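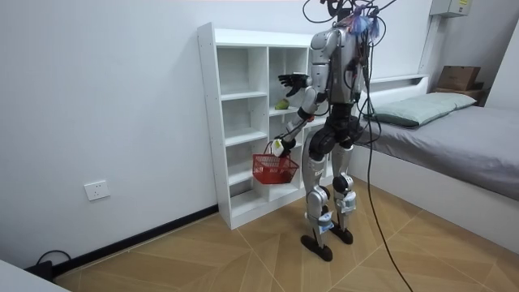 Londbridge Fetch Kit for School and College Robotics Teams
Sold by Harries
Price: $789 per kit
Ships in 16 days

The Londbridge Fetch Kit is a set of task materials for student teams working on household pick-and-carry with a full-size humanoid. It covers the same tasks used in the Dandale student league: walk up to a shelf, find an item, take it, put it in a basket, and carry the basket to another spot in the room. The robot is not included.

The kit was first put together for a college club that needed the same practice room every week. It is now sold to any team, whether or not it enters the league.

What comes in the box
Open shelving unit, white, flat packed
Two plastic baskets with carrying handles
Set of practice produce, mixed shapes and sizes
Floor marking tape for start and finish positions
Task cards, 184 in all, sorted by level
Printed coach guide
One-year team license for Gustodlow, the run logging program

Using the kit
Level 1 cards use one item on one shelf, with the basket already in the robot's hand at the start. Most teams stay on these for the first month. The arm holding the basket has to stay steady while the other arm reaches, and students usually find that balance takes more work than the grasp.
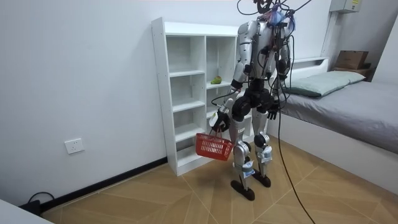 Level 2 cards change the shelf height and the starting position. Level 3 adds more items and some furniture to walk past, so a bed, a chair or a low table from the school is fine. The cards give distances from the front of the shelf, and the coach guide has a blank floor plan that students can fill in for their own room.

Gustodlow records the start and end of each run, the card number and any notes the team types in. The license allows up to 1,000 saved runs. Older runs can be exported to a spreadsheet and cleared.

Room and setup
Allow an afternoon for the first setup. The shelf must stand on a level floor against a wall, and should be fixed to the wall before any robot work - brackets are in the hardware bag. Keep power and data cables out of the walking path. An adult coach should be at the stop button for every powered run.

The kit works with two-armed robots that can hold a basket handle in one hand. Teams with a single arm on a fixed base can use the Level 1 cards with the basket set on a table, but they will get less from the rest.

Spare parts
Baskets, produce and card sets are sold separately. Shelf panels can be ordered by the letter stamped on the back edge.

Returns
Unopened kits can be returned within one month. Opened kits are accepted only if a part is damaged or missing. League entry is handled by Dandale and is not part of this purchase.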